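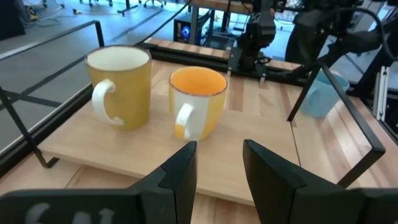

Every household owns more mugs than it has mouths, and the surplus is always growing. My own kitchen in Dostdale is built for two people and could serve tea to a cricket team, with enough left over for the umpires. I used to think the answer was a matching set. Then I lived with one for a winter, and found that identical mugs have the charm of a dentist's waiting room. What works far better is a pair of near relations, such as a mustard-yellow one with a speckled white inside and, beside it, a slightly shorter, wider one in white and yellow bands. Both have a thin brown rim and a white handle, so they look related, but you'd never pick up the wrong one before breakfast.

The wrong one matters. Couples who share a bank account without a murmur will go quite cold over a borrowed mug.

Shape is where most of the arguments start. Tall mugs keep tea hot and defeat the teaspoon. Wide ones are kind to biscuits and hopeless on the arm of a sofa. Fenenia, the shop at the bottom of our hill, sells a tall one that holds 500 ml, which I bought in September and have finished once. Magaña, two doors up, stops at a civilised 286, and its handle takes three fingers, or four if you are on good terms with them. The Kavulard is smaller still at 252 and costs 10 pounds more, presumably for the restraint.

Then there is the shelf. Mine is full, and so is the hook rail I put up to relieve it. I have tried the rule of one in, one out, and can report that the one going out gets as far as the garage, where it holds paintbrushes — and the paintbrushes had a perfectly good jar already.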